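Section 3. Putting the top on, leveling it and sorting out the light

Right, so by now you should have the Girkwood frame standing on its own feet with the crossbar snug but not fully tight. If you skipped ahead and cranked the crossbar bolts down already, go back and loosen them a little. I did the same thing on my first one and spent most of an evening wondering why no hole lined up with any other hole.

I've written this section for the long top. The short one goes on the same way, you just have less of it to swear at.

What you need within reach

The hex key from the small parts bag
A hand screwdriver (please put the drill away)
A tape measure and a pencil
A spirit level, the longer the better
An old blanket or a couple of bath towels
The felt pads and cable clips that came in the Celtholm box
Another person for steps 4 and 5, even if they'd like to be somewhere else

Fitting the top

1. Spread the blanket on the floor and lay the top on it with the good side down. Check the blanket for staples and grit before you do this. One staple will draw a lovely long line across your new desk and you won't find it until everything is bolted together.

2. Find the pilot holes. They run in a row along each short side, and there's an extra pair near the back for the cable tray. On the batch I bought in March the tray holes were so shallow that I took them for dents. If yours are like that, press an awl into each one and give it a few turns.

3. Measure the frame rails from outside edge to outside edge. You want 1282 mm. The rails slide, so tap them in or out with the heel of your hand until you get there, then measure again at the back. It's very common for the front to be right and the back to be off, and if you leave it the whole frame ends up as a wedge.

4. With your helper on the other side, flip the frame over and lower it onto the underside of the top. Go slowly and keep your fingers on the outside of the rails.

5. Start every screw by hand before you tighten any of them. Just a couple of turns each. Once they're all in and standing up straight, work your way around, tightening opposite corners in turn, the way you would with the lug nuts on a car wheel.

6. Now tighten the crossbar bolts properly. This is the moment you've been saving them for.

7. Turn the whole thing upright. Lift, don't drag. If you tip it onto its legs and lever it up, all the weight goes through one foot and the foot will bend. Ask me how I know!

Caution: the screws in the bag marked with a dot are longer than the others and belong to the legs. If you use one on the top it will come out the other side. I've seen it done on a kitchen table, and the owner kept a fruit bowl over the spot for years.

Note: if a screw spins and won't bite, take it out, poke in a bit of wooden toothpick with a dab of glue, snap it off level and leave it overnight. In the morning it'll grip like new.

Leveling

People rush this bit and I understand, you have something that looks like a desk and you want to put things on it. But a top that leans even slightly toward you will roll every pencil you own into your lap, so give it ten more minutes.

1. Put the desk where it's going to live. Leveling it in the middle of the room and then pushing it up to the wall is wasted effort, floors being what they are.

2. Turn all four feet fully in, then back them each out a turn, so you have room to move in both directions.

3. Set the level along the front edge and adjust whichever end is low. Then do the back edge, then lay it front to back on the left and on the right.

4. Go around again. Every foot you change shifts the others a bit. The second round is always much quicker than the first.

5. Press down hard on each corner. If one rocks, the foot on that corner isn't touching, so back it out until it does.

My neighbor Hae-won Pyo has the same desk in an old house with a floor like a skateboard ramp, and she ran out of thread on the front left foot. She put a slice of cork floor tile under it. That has held up fine and I've stopped recommending the folded cardboard I used to recommend, which squashes.

Note: on carpet, level it once, use it for a while, then level it again. It will have sunk in.

Cables

Do these before the lamp and the monitor go on, while you can still get your head under there.

1. Clip the Cikiser tray into the back pair of holes, open side facing the wall. It pushes on and then slides left until it clicks. If you don't hear the click, it will wait until you've loaded it up and then drop.

2. Lay the power strip in the tray with its switch at whichever end you can reach from the chair.

3. Run the strip's own cord down the inside of the back leg and fix it with the clips. The cord is 2000 mm long, and that's plenty if your outlet is behind the desk and a bit mean if it's on the side wall. Check before you stick the clips down. They come off once, and after that they don't stick to anything.

4. Leave a loop of slack near each plug, big enough to get your hand through.

Caution: don't plug a second power strip into the first. I know the tray has room for it. And keep space heaters out of the tray altogether, they get their own wall outlet.

The surface and the light

I've left this for last, mostly for the reason that it's the part I got wrong and had to redo.

The tops come in matte and gloss, and the guide in the box treats them as the same thing. They're not the same to live with. Matte hides dust and small scratches and it doesn't care where your lamp is. Gloss, and dark gloss most of all, shows you everything: crumbs, the heel of your hand, where you put the sandwich down. It also acts like a mirror for whatever is hanging from the ceiling. If you have a bright fixture overhead you'll get a patch of glare on the desk, and it'll wander around as you move your head.

1. Before fitting the lamp, sit in your chair with the ceiling light on and look down at the top. Note where the bright spot falls.

2. Shift the chair, or the desk, until that spot is off to one side and you aren't looking straight into it when you write. A hand's width can make all the difference.

3. Clamp the Boström lamp on the side opposite your writing hand, with the felt pad between the clamp and the top. Finger tight, then a quarter turn. More than that and you'll leave a ring.

4. Tip the lamp head so the light comes in low and from the side.

5. If you still get glare, try the ceiling light off and the lamp on alone. I work like that most evenings now and I like it more than I thought I would.

Black work surfaces
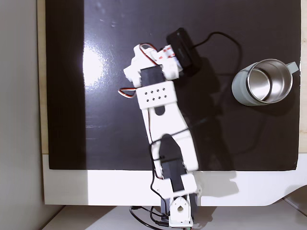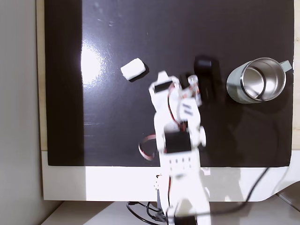
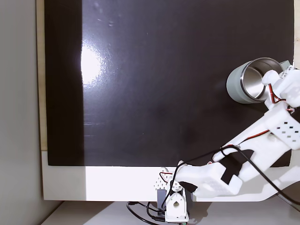
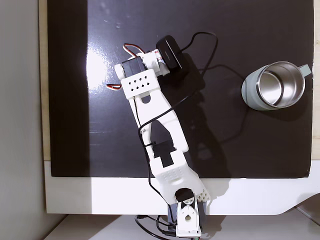

Cleaning is easy as long as you're gentle. Blow or brush the dust off first, every time, and only then wipe. If you wipe through dust you're sanding the desk, very slowly, with whatever came in on your shoes. I use a barely damp microfiber cloth and then a dry one, in straight strokes along the length of the top. Circles leave swirls, and once you've noticed swirls you'll see them forever.

For light scuffs on gloss, a little plastic polish on a soft cloth will do it. If a scratch is deep enough to catch a fingernail, you can go at it with 2000 grit wet-and-dry paper, used wet, with hardly any pressure, and then polish. Try it on the back edge first. On a matte top don't do any of this, you'll only make a shiny patch.

Caution: no window cleaner with ammonia in it, and no kitchen scrub pads, including the soft side of the ones with two sides.

Coasters are up to you. I'm a coaster person by now, after one too many tea rings, though a cold mug with a dry base has never done mine any harm. Hot pans need a proper trivet.

Last checks before you load it up

Give the screws under the top one more going-over with the hex key and the screwdriver. New tops settle, and a few of them will take another quarter turn. Do it again after three weeks or so of use. I write it in pencil on the underside of the tray so I remember that I've done it.

If the desk still wobbles side to side after that, the culprit is nearly always the crossbar, so loosen both ends, lean your weight gently on the middle of the top, and tighten them up again while you're leaning (or get your helper to lean, if they haven't wandered off). If it wobbles front to back, go back to the feet.

Keep the leftover screws and the hex key in the little bag and tape it inside the cable tray. You'll want them when you fit the monitor arm in Section 4.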